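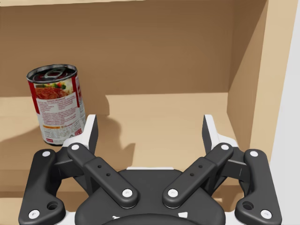 Un mes tirando de despensa

Miércoles, 5 de agosto de 2026

Llevaba meses diciendo que un día de estos iba a dejar de comprar comida hasta terminarme la que ya tenía en casa, y al final lo he hecho. Un mes entero, con permiso solo para fruta, verdura fresca, huevos, leche y pan. Lo demás, de lo que hubiera. Varias me habéis preguntado por el correo cómo me fue (¡gracias por escribir, que con el calor pensaba que no me leía ni el gato!), así que lo cuento con calma, porque da para rato.

La idea me vino haciendo cuentas. Yo apunto los gastos en Lukero, una aplicación bastante fea pero que me aguanta el ritmo, y una noche de insomnio me puse a mirar lo que había gastado en el súper desde que empezó el año: 2.252 euros. En esta casa somos dos. Y no comemos langosta, que conste, comemos lentejas, tortilla y mucha crema de calabacín. Me quedé un rato mirando la pantalla y luego me levanté a abrir los armarios de la cocina en camisón.

Lo que encontré no os va a sorprender si sois como yo. Garbanzos para alimentar a un regimiento. Tres clases de arroz, todas empezadas. Una leche de coco comprada para un curry que nunca hice, y al lado otra leche de coco comprada para el mismo curry, un año más tarde. Latas de sopa, latas de tomate, latas de maíz. Y un bote de alcaparras enorme, que a mí las alcaparras ni me gustan.

Las normas que me puse

Me conozco y sé que si no escribo las normas me las voy cambiando sobre la marcha. Las pegué en la nevera con el imán de Clinden, que es donde veraneábamos de pequeños y del que solo me queda eso y una cicatriz en la rodilla.

La primera era el presupuesto: 200 euros para los frescos de todo el mes. La segunda, nada de pedir comida a domicilio, ni siquiera los viernes, que era donde se nos iba un dineral sin darnos cuenta. La tercera, que si algo se acababa, se acababa. ¿No queda pasta corta? Pues larga. ¿No queda larga? Pues a ver qué hacemos con el cuscús. Y la cuarta la añadí el segundo día, con rotulador rojo: el café no cuenta. Hay cosas con las que no se juega.

Antes de empezar lo saqué todo, limpié los estantes con agua y vinagre y volví a meterlo con lo más viejo delante. Tardé una tarde larga, con la radio puesta. Os recomiendo hacerlo aunque no penséis seguir con lo demás, porque solo con ver lo que hay se te quitan las ganas de comprar más. También aparecieron cosas caducadas, claro. Las legumbres secas de hace años las puse a remojo igualmente: salieron duras como piedras y acabé haciendo un hummus a fuerza de batidora y de mala leche.

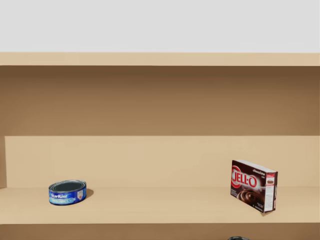 La primera semana, pura euforia

Qué lista me sentí la primera semana. Hice potaje, hice arroz al horno, hice unas hamburguesas de alubias que se desmoronaban pero que con mucha mostaza pasaban bien. Fui al Jacobs de la esquina solo a por huevos y tomates y salí de allí con la cabeza altísima, sin pasar por el pasillo de las galletas (bueno, pasé, pero no cogí nada).

Lo que mejor me funcionó fue pensar las cenas de dos en dos. Si un día hacía garbanzos guisados, guardaba una parte sin el caldo y al día siguiente iban a la sartén con pimentón y espinacas. El arroz sobrante, a la sartén también, con huevo y lo que hubiera rodando por el cajón de la verdura. No inventé nada, mi abuela lo hacía todos los días sin llamarlo reto ni escribir un blog.

Y luego está el curry, por fin. Dos leches de coco, una cebolla, zanahoria, garbanzos y una cucharada generosa de especias que ya olían más bien a armario. Salió riquísimo, repetimos y congelé lo que sobró.

La tercera semana, menos

La segunda pasó sin pena ni gloria, y la tercera se me hizo cuesta arriba. Se había terminado lo apetecible y quedaba lo otro. Polenta. Un paquete de algas. Las alcaparras, siempre las alcaparras. Una noche cenamos sopa de lata con picatostes y nos miramos como dos náufragos — y eso que la sopa estaba buena, lo que estaba mal era mi humor.

Fue también cuando nos invitaron a comer unos amigos en Caslow y casi lloro al ver una lasaña. Llevé de postre un bizcocho con harina de espelta, pasas y una mermelada de higo que tenía escondida detrás del azúcar. Me pidieron la receta, así que la dejo por si a alguien le sirve: tres huevos, un vaso de yogur, un vaso de azúcar escaso, tres de harina, medio de aceite, un sobre de levadura, un puñado de pasas y la mermelada a cucharadas por encima antes de meterlo al horno. A 180 grados hasta que el palillo salga limpio. El mío estuvo tres cuartos de hora, pero mi horno va a su aire.

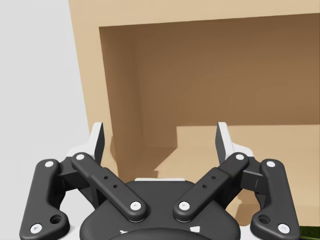 Esa misma tarde, volviendo en el coche, decidimos que podíamos aflojar un poco. Permitimos queso. Parece una tontería, pero con un trozo de queso curado la polenta pasa de castigo a cena, sobre todo si la dejas enfriar en una fuente, la cortas en tiras y la doras bien en la plancha. Con una salsa de tomate y (redoble) unas alcaparras picadas. Muy picadas. Lo reconozco, ahí sí me gustaron.

Lo que hemos gastado y lo que haré ahora

De los 200 euros me pasé un poquito por culpa del queso y de unas cerezas que estaban carísimas y buenísimas. Aun así, comparado con un mes de los nuestros, que entre el súper y los caprichos se pone en 600, la diferencia se nota muchísimo. Ese dinero va derecho al bote de octubre, que nos toca cambiar la caldera y ya me estoy poniendo mala de pensarlo.

¿Volvería a hacerlo? Un mes seguido, no creo. Dos semanas después de las fiestas, seguro, cuando se juntan las conservas que te regalan y las que compras tú por si viene gente. Lo que sí he dejado fijo es una libreta colgada dentro del armario con lo que entra y lo que sale. La primera semana la llevé perfecta y ahora ya hay tachones y una lista de películas en medio, pero me vale para no volver a casa con el cuarto paquete de arroz.

También he cambiado la manera de comprar latas. Antes cogía lo que estuviera de oferta y ahora me llevo solo las que sé que vamos a abrir: tomate, atún, garbanzos y alguna sopa para las noches en que no me apetece ni pelar un ajo. El resto, aunque me lo pongan a mitad de precio, se queda en la tienda.

Me queda sin resolver lo de las algas. Las tengo en remojo mientras escribo y han crecido tanto que he tenido que cambiarlas de cuenco. Si alguien las hace en ensalada, que me cuente el aliño en los comentarios, por favor, que ceno a las nueve.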